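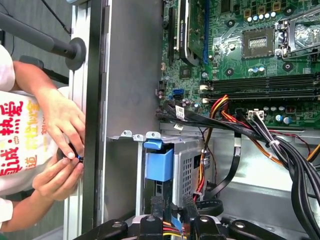
Man sei jetzt Zuarbeiter für eine Maschine, die einem eigentlich zuarbeiten sollte, und wenn das der Fortschritt sei, dann bitte auch so im Bericht. So fiel es in der Runde an der Zerlegelinie, und wir geben es deshalb am Anfang wieder. Die Äußerung ist schärfer, als wir selbst formuliert hätten. In der Sache können wir ihr bisher wenig entgegensetzen.

Zwischenbericht zum Vorhaben Teilautomatisierte Zerlegung und Aufbereitung von Desktop-Rechnern
Zuwendungsempfänger: Haslam Geräteaufbereitung, Standort Drinunden
Partner: Ekov (Steuerung und Integration)
Stand: 13.12.18

Stand der Arbeiten

Die Zelle steht und wird im Tagbetrieb genutzt. Bearbeitet werden ausschließlich Tower-Gehäuse, deren Seitenwand vorher von Hand abgenommen wurde. Das Öffnen war im Antrag als automatisierter Schritt vorgesehen. Wir haben ihn zurückgestellt, weil die Verriegelungen je nach Hersteller zu verschieden sind und der Greifer an verkanteten Blechen hängen bleibt. Eine Wiederaufnahme in der laufenden Förderperiode halten wir für unrealistisch, auch wenn Ekov das anders sieht.

Für das Greifen freiliegender Teile gibt es Abläufe, die bei bekannten Gehäusetypen brauchbar sind. Schwierig bleiben die Kabel. Ein Strang, der quer über den Speicherplätzen liegt, muss erst zur Seite, und das macht nach wie vor ein Mensch. Der Arm wartet so lange. In der Taktrechnung des Antrags kommt diese Wartezeit nicht vor.

Auswirkungen auf die Beschäftigten

Im Antrag steht, die Kolleginnen und Kollegen würden von monotonen Handgriffen entlastet. Zum Teil stimmt das: Wer früher den ganzen Tag geschraubt hat, wechselt jetzt häufiger die Tätigkeit. Dafür ist eine neue Art von Monotonie dazugekommen, nämlich das Beaufsichtigen. Man steht daneben, muss aufmerksam bleiben und hat über längere Strecken nichts zu tun. Mehrere Beschäftigte empfinden das als anstrengender als die Arbeit davor.
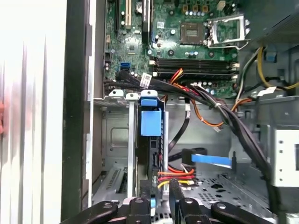

Hinzu kommt die Frage der Einstufung. Das Beaufsichtigen der Zelle und das Quittieren von Störungen sind in keiner bestehenden Stellenbeschreibung enthalten. Bis zur Klärung werden alle Beteiligten nach ihrer alten Tätigkeit bezahlt. Der Betriebsrat hat dagegen Einspruch erhoben, aus unserer Sicht zu Recht. Zwei Arbeitsplätze waren im Antrag als »frei werdend für höherwertige Prüfaufgaben« bezeichnet. Beide sind weiterhin an der Linie gebunden, und die Prüfaufgaben liegen beim selben Personal wie vorher.

Positiv ist zu vermerken, dass die Einweisung besser angenommen wurde als erwartet. Die Teilnehmenden können einfache Abläufe selbst anhalten, korrigieren und neu starten. Eingriffe in die Programmierung bleiben bei Ekov. Für jede Änderung an einer Greifposition schreiben wir eine Anforderung nach Skombridge und warten bis zu 24 Stunden auf Antwort. Am Arbeitsplatz lernt man auf diese Weise vor allem, Anforderungen zu schreiben.

Wirtschaftlichkeit

Belastbare Aussagen zur Einsparung machen wir in diesem Bericht nicht. Ekov hat eine Hochrechnung vorgelegt, die auf störungsfreien Durchläufen beruht. Wir haben sie nicht übernommen. Solange die Vorbereitung von Hand, die Nacharbeit und die Aufsicht nicht mitgerechnet werden, vergleicht sie zwei verschiedene Dinge. Eine eigene Erfassung, in der diese Zeiten stehen, beginnt noch im Dezember.
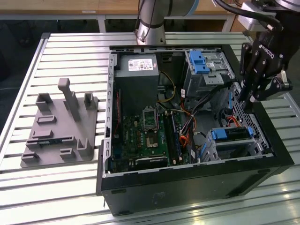

Fallen durch die Zelle Stellen weg?

Derzeit fällt keine weg, und für die Laufzeit des Vorhabens ist das schriftlich zugesichert. Für die Zeit danach gibt es keine Zusage. Die Geschäftsführung will erst die Zahlen aus der Zeiterfassung abwarten. Wir haben das der Belegschaft so mitgeteilt, und die Stimmung ist entsprechend.

Abweichungen vom Arbeitsplan

Das Arbeitspaket 3 (unbeaufsichtigter Betrieb) wird nicht begonnen. Die dafür vorgesehenen Personalmittel möchten wir in die Qualifizierung umwidmen, damit Greifpositionen künftig in Drinunden geändert werden können. Der formlose Antrag liegt bei. Die Mittel für Sachkosten bleiben unverändert, der Posten für Aufnahmevorrichtungen ist noch nicht ausgeschöpft.

Wir bitten um Rückmeldung zur Umwidmung vor der Betriebsruhe. Ohne diese Entscheidung können wir die Schulungsplätze nicht verbindlich buchen.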